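Brolik
Composants et sous-ensembles électriques
Kit de câblage Jukance, référence 1335

Le kit Jukance est destiné aux ateliers de montage, aux services de maintenance et aux établissements d'enseignement technique. Il réunit une carte de commande, un faisceau à plusieurs conducteurs et les éléments de raccordement nécessaires à son installation dans un boîtier Skakcombe. Le faisceau comprend une paire torsadée verte et jaune pour le signal, ainsi que deux conducteurs d'alimentation, l'un rouge, l'autre noir.
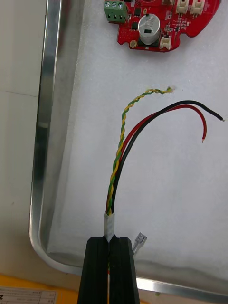

Le raccordement de l'alimentation s'effectue à l'aide d'un tournevis plat isolé. Le respect de la polarité incombe à l'installateur. Toute intervention doit être réalisée hors tension par un personnel habilité, conformément à la notice 1156 jointe à chaque livraison.

Montage dans le boîtier

Le boîtier Skakcombe est proposé pour les installations fixes en intérieur. Sa coque en matière plastique jaune orangé reçoit directement la carte rouge, dont le contour arrondi et cranté entoure une ouverture centrale. Il convient de présenter la carte à plat avant tout serrage et de s'assurer qu'aucun conducteur n'est pincé.
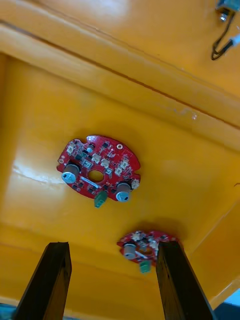
L'entretien du sous-ensemble se limite à un contrôle visuel annuel et à un dépoussiérage à sec. Lors de ce contrôle, l'opérateur examinera en particulier les deux condensateurs cylindriques à sommet gris argenté et remplacera la carte en cas de gonflement ou de fuite. L'emploi de solvants est proscrit.

Conditionnement et commande

Les faisceaux sont livrés par lots de 9. Des longueurs particulières peuvent être étudiées à partir de 4 lots, sur présentation d'un plan coté. 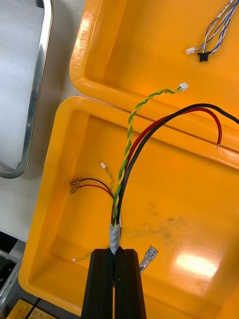
Le délai de fabrication est communiqué à la confirmation de commande. Les pièces de rechange sont disponibles séparément sous la gamme Ko.

Renseignements techniques : Kenna McIver
Service commercial : Lorna Paterson

Fiche mise à jour le 1er mars 2024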